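Section 4: Sorting and folding a full load

Welcome to the part of the guide we like best! Your Celtach folding set is unpacked, the board is clipped together (see Section 3) and now you get to use it. A mixed heap of clothes looks like a lot of work when it lands on the table, but it goes down surprisingly fast once you have a system, and most people find their own rhythm by the second or third load.

Before you start

You will need:
a table you can reach across comfortably
your laundry basket, with holes or slatted sides if possible
the folding board
hangers for anything that creases easily
a clean chair or two for things waiting their turn

Wipe the table down first and let it dry. If the wood is polished or dark, check the board's rubber feet for grit, as one stray crumb can leave a scratch.

CAUTION: Never fold clothes that still feel cool at the seams. Waistbands and pocket linings on jeans hold damp long after the legs feel dry, and they will smell musty after a night in a drawer.

4.1 Sorting the heap

1. Stand the basket at one end of the table and lift the clothes out by the armful. Don't tip it, or the socks go everywhere.

2. Pull out the denim first. Jeans are heavy and everything else gets trapped underneath them, so the pile shrinks in a very satisfying way when they go.

3. Check every pocket, back ones included. Binta Bashir, who tested the first boards for us at Rurkberg, found 13 hair grips in one weekend.

4. Put light and bright things on a chair, away from new dark denim. Fresh indigo can rub off on pale cotton even when both are dry. 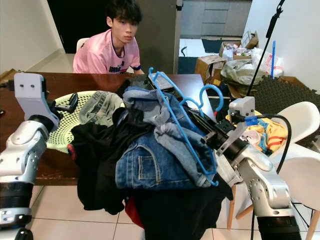 5. Turn printed T-shirts inside out if the lettering has begun to crack or fade. They can be folded like that and will last much longer for it.

6. Gather up anything trailing over the side of the table before you go on. Long sleeves and trouser legs pick up fluff from the floor (and paw prints, if you live with a dog!).

Note: Hangers love to hide in a heap. Take them out as you meet them and hook them over a chair back, ready for 4.3.

4.2 Folding jeans

1. Lay the jeans flat with the zip done up and smooth the legs with your palm, working from the waist down.

2. Fold one leg over the other so that the back pockets face out.

3. Tuck the pointed bit of the seat in to make a straight edge.

4. Bring the hems up to just below the waistband, then fold in half again. Lovely! They should now stand up by themselves in a deep drawer.

Note: For very thick denim, leave out the last fold and store them flat.

4.3 Hanging

1. Feed the hanger in from the bottom of the shirt. Going in through the neck stretches the collar, and a contrast collar shows it badly.

2. Line up the shoulder seams with the ends of the hanger.

3. Fasten the top button, if there is one, and give the hem a gentle tug.

CAUTION: Plastic hangers can snap under wet jeans or heavy coats. Keep them for shirts and light tops.

Spare board clips are sold in packs of 2, part number 451. For folding with the small board, go to Section 5.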